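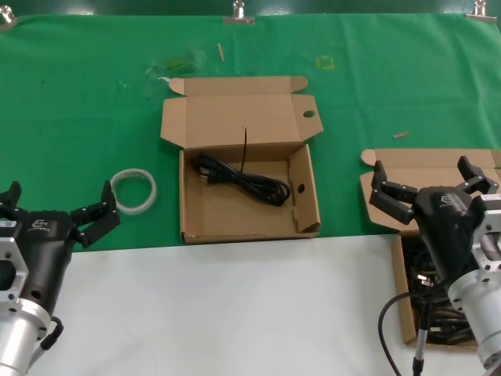 Equipment Plan and Budget for a Two-Arm Packing Cell

Student project report, final version, 23 Nov 2018

1. Purpose

This report sets out the equipment needed to bring the Dudodari packing cell to a state where it can run a full term of student work. The task for the cell is cable packing: power cords and similar leads are picked up and placed in cardboard boxes with folding lids. The project has a spending limit of $2,000. Arms, grippers and the control computer belong to the department and are not charged to the project.

The report covers what is already on hand, what must be bought, what can be put off, and the order in which purchases should be made.

2. Present state of the cell

The cell has two arms, one on each side of the table. Each carries a black two-finger gripper on an aluminum mount. The work surface is a white table with a green cloth over the upper part, held along the top edge by binder clips. The cloth gives good contrast against brown cardboard and black cords, and the vision code was tuned with it in place.

Three weaknesses affect the budget.

The cloth is clipped on one side only. When a finger drags on it the cloth can shift, and any box resting on it shifts too. Marks made on the cloth then no longer agree with the positions stored in the program.

The arm cables are not fixed to the wrists along their full length. A loop stands away from the wrist and can catch on a raised box flap when the arm moves low across the table.

The boxes are light. An empty one slides when a gripper pushes on the lid, and the lids do not always stay fully open.

3. Requirements

The requirements were agreed at the start of the project and revised in June after the first trials.

R1. A box must not move more than 2 mm during placement of a cord.
R2. Finger pads must be replaceable by a student with hand tools.
R3. Cable slack at the wrist must clear an open box lid at all programmed poses.
R4. All consumables must be available from a local supplier or from the campus store.
R5. The work surface must return to the same position after cleaning.

R2 was added late. The first set of pads was glued on, and removing them took most of a lab session.

4. Options considered

4.1 Work surface

Two options were compared. The first keeps the cloth and adds clips on the remaining sides. It costs almost nothing but does not meet R5. The second is a flat board with the green fabric stretched over it and stapled underneath, located against two pins in the table. Wiscombe supplied a quote of $400 for the board, cut and drilled, with the pins included. The fabric can be reused. The second option is recommended.

4.2 Box holding

Vacuum holding was rejected on cost and noise. Double-sided tape held well but tore the bottom of the box on removal. A low corner fence, screwed to the new board, meets R1 in bench tests and leaves the flaps free to open. The fence parts can be printed in the department workshop at no charge to the project.

4.3 Finger pads

Naylor sells silicone pads in sheets, which can be cut to the finger shape and fixed with small screws through a backing plate. The pads wear on the inner edge first, where they meet the plug body. Seventeen pads were used up in the trials. A stock for the coming term should allow for the same rate, plus a spare set for each arm.

4.4 Cable routing

Clip-on guides from Lostberg fit the wrist diameter and can be moved without tools. Spiral wrap is cheaper but stiffens the cable and pulls at the connector. The guides are recommended for both arms. They should be bought as one order, as the supplier charges freight per shipment.

4.5 Boxes and cords

Boxes should all be of one size and from one batch. Mixed batches fold differently, and the lid angle affects the approach path of the arm. Cords can be taken from the department's surplus bin — old power cords are easy to find — but each should be checked for damage and tied before use. Twist ties are adequate. A loose tie end sticking up from the coil can confuse the grasp detector, so ends should be folded flat.

5. Order of purchase

The board comes first because the fence, the stored positions and the camera calibration all depend on it. Cable guides come second and can be fitted while the board is being cut. Pads and boxes are ordered last, once the new grasp poses have been tested.

No spare gripper is included. A replacement would use the whole budget, and the department already holds one under its service agreement. Any money left after the pad order should be kept for freight and for a second piece of green fabric, which should be bought from the same roll if the shop still has it.

6. Open items

The Wiscombe quote does not state a delivery time. The pin positions need to be measured again with the table bolted down. The pad screws have been specified in metric, but the backing plate drawing still shows the old hole size and must be corrected before it goes to the workshop.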